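Small pieces and where they sleep

I moved to Wostport in March, and my new table is much smaller than the old one. So I had to learn again how to keep small parts in order. I write this mostly for my friend Modupe Danladi, who asked me how I do it, but maybe it is useful for other people too.

My first mistake was boxes with many compartments. I bought one with 22 of them and I was very proud. After two weeks every compartment had a little bit of everything, and I was opening the lid and closing it again all evening. Small parts like to hide in corners. Also, if you turn such a box upside down only one time, you will remember it for long.

Now I use open trays. One tray is for one job, and when the job is finished the tray must go back empty to the shelf. My old teacher, Ezequiel Manzano, had this rule and I found it too strict when I was young. I think I understand him better now.

The second thing is labels. I print them in black on white and I stick them on the side that looks at me when I sit. I have up to 200 printed already, so I can replace a dirty one quickly. Colored labels were nice for some days - then I forgot what orange was.

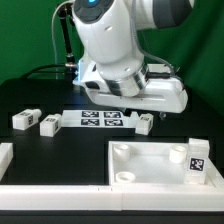 Trays with raised walls are the kind I like most, because a round piece cannot roll down to the floor. For short pegs it is enough to have a low wall, and they can stand apart from each other, like the three in the white tray, with the tall block in the corner. White pegs in a white tray are not so easy for my eyes in the evening, I must say. For my own white parts I put a sheet of dark paper on the bottom.

Next I want to try felt under the trays, because mine make a terrible noise on the table. Obinna says cork is better. If you have tried both, please write me a comment.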